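In Defence of the Open Box

Every office I have worked in has had a snack arrangement, and most of them have been bad. At Escombe it was a vending machine that took two dollars and kept it. At the place before that it was a biscuit tin with a lid so loud the whole floor knew when you were hungry. I now work from home most of the week, and the best system I've come across is the one in my own dining room, a cardboard box with the top cut off.

I want to make a case for it, as I've read too many articles lately telling me to decant everything. The advice is always the same. Take your chips, lollies and crackers out of their packets, put them in matching clear tubs, label the tubs, line them up in a drawer. I priced a set of these tubs from Grilholm in March and a full pantry's worth came to $376. For that money you get the job of washing tubs.

A packet already does the work of a tub. It keeps the food sealed, tells you what's in it and carries the ingredients, and in a house where someone reads labels for allergies that last part matters. Once the crackers go into a clear tub the panel goes in the recycling, and three weeks later you are guessing.

The other thing a packet does is look like itself. Children can find the one they want before they can read.

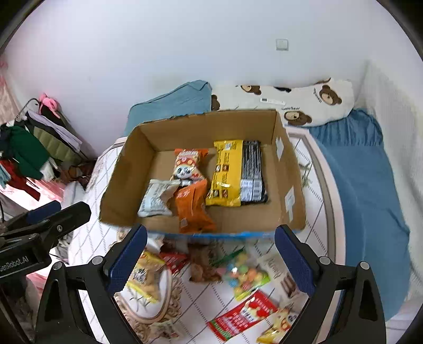 Sorting day at our place, with some in the box and some on the table.

Mine gets done on a Sunday, after the shopping. Everything comes out on the table and goes back in, big bags first along one side, small packets in the space that's left. Anything close to its date goes on top. It takes me 20 minutes if I'm left alone and 40 if I have help.

The height of the box is worth a thought. Too deep and the bottom becomes a graveyard of muesli bars. Too shallow and a single bag of chips takes it over. I cut mine down with kitchen scissors and made a poor job of the edges, and it has made no difference to anything. When the cardboard goes soft I flatten it, put it in the recycling and start on another one. We get enough deliveries that I've never had to look for a replacement.

There are fair objections. Cardboard is no good in a damp cupboard, and if you have mice you need hard plastic or metal with a proper lid. Opened packets need a peg, and the pegs go missing. My sister in Utitville says an open box on show means the snacks get eaten faster, and she's right. They do. I would still sooner see what we have than find four half bags of the same rice crackers behind the flour, as I did the year we had the tall cupboard with the pull-out baskets.

I don't mind how a drawer of matching tubs looks. If you enjoy setting one up, go ahead. My complaint is with the idea that a household is disorganised until it has bought something. Try a box for a month first. If it annoys you, the tubs will still be in the shop.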